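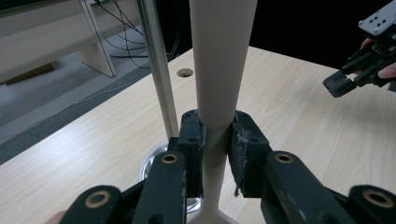 I said yes to the swim because I was holding a sausage roll at the time and wasn't concentrating. Fouad Ghoneim had cornered me at a neighbour's barbecue with a clipboard, and by the time I'd swallowed, my name was down for a leg of the Plemell Relay. In November. In the lake!

If you haven't come across it, the relay raises money for Tara, the respite house up on Gaber Road where families with very sick kids can go for a few nights and let somebody else do the washing. It has four bedrooms and a waiting list that would make you cry. My sister stayed there with my nephew two winters ago, and she still talks about the porridge.

So, the swim. You go in teams of three, and between you you've got to do 60 lengths of the roped-off bit by the boat ramp. Twenty each sounds fair until you meet your teammates. Mine were Fouad (who swam for his university and has shoulders like a wardrobe) and his aunt, who wore a bathing cap covered in rubber daisies and passed me twice during practice without getting her face wet.

I trained for some 60 days, if you count the ones where I only thought about it. Mostly I went to the Plisimari pool before work, when the lanes are full of retired blokes having long conversations at the shallow end. I told them what I was up to and they started tucking coins and fivers into my shoe while I was in the water. One of them put in a button. I've kept it.

Asking people for money was the part I'd been dreading - I'm the sort who apologises to parking meters. But I wrote one honest email about my nephew and sent it to everyone I'd ever worked with, and the replies came in all afternoon. A woman I hadn't spoken to since we shared a photocopier gave more than my own brother did. (He's been told.) 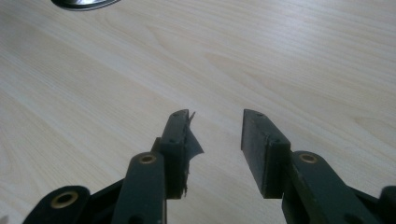

On the morning itself it was grey and blowing sideways. The water was so cold I made a noise I'd rather not spell. I did my twenty, though, with a bit of backstroke in the middle that I'm calling tactical, and Fouad's aunt hauled me out by the elbow and handed me a cup of tea with about half the sugar bowl in it.

We came second last. Tara gets a new washing machine and a good chunk of next year's night staff, and I've already been asked to do it again. I wasn't even eating anything this time.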